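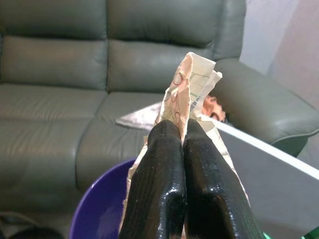 How to add an abbreviation to the Lurnby transport list

Lurnby lists short forms used by bus, rail and ferry groups. Anyone with a free account can add one. Allow 20 minutes for your first entry.

Before you start

Search for the abbreviation in capitals, without periods. Then search for the full name. If either one comes up, open that page and edit it. Do not start a second page for the same group.

Step 1. Enter the short form

Type it the way the group prints it. The limit is 34 characters, spaces included. Leave out "The" unless the group uses a T for it.

Step 2. Enter the full name

Spell out every word. Write "and", even if the logo has an ampersand – the search treats them as different names.

Step 3. Choose a category

Pick up to 3. For a museum that runs its own trains, use Rail and Heritage. Canal boats go under Ferry for now.

Step 4. Give a source

A timetable, newsletter or annual report will do. Add the page number if there is one. Forum posts are not accepted.

Short forms with more than one meaning

Save each meaning as its own line on the same page. The oldest entry stays on top until readers vote. After 4 votes the order updates by itself.

If your entry is rejected

You will get a message with a code. D means duplicate, S means the source was missing or could not be opened. Fix the problem and press Resubmit – you do not need to type everything again.

Page by Barnabás Illés. Last changed 2018-11-27.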